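Última atualização: janeiro

Clandum, o dobrador de roupa da Jarnenport: vale a pena?

Tive o Clandum em casa durante 30 dias e continuo a dobrar a roupa à mão. A Jarnenport promete tratar até 200 peças por semana. Com toalhas e t-shirts lisas, acredito. Com o resto, tenho dúvidas.

Custa 1201 euros, fora a base, e ocupa o espaço de uma máquina de secar. As toalhas saem direitas, lentas mas direitas. As camisas saem com o colarinho torcido e as meias nem entram na lista. A Consuelo Paucar, que o testou comigo, desistiu dele à segunda camisa e foi buscar o ferro.

O problema sério são os casacos. Um acolchoado de nylon escorrega, tem volume, traz fecho e mangas que caem cada uma para seu lado. Uma pessoa estende-o em cima da cama, cruza as mangas e acabou.

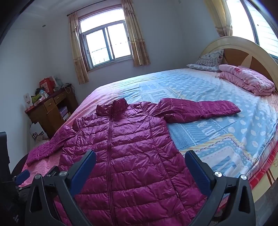 O Severin Moser, da loja Kofler, garante que a próxima versão já pega em tecidos grossos. Ouvi o mesmo sobre o Rerby, há 2 anos, e esse nunca passou das fronhas.

Para um alojamento local com montes de toalhas, talvez compense. Para uma família, não. Nota: 2 em 5, e um dos pontos é pelo silêncio do motor.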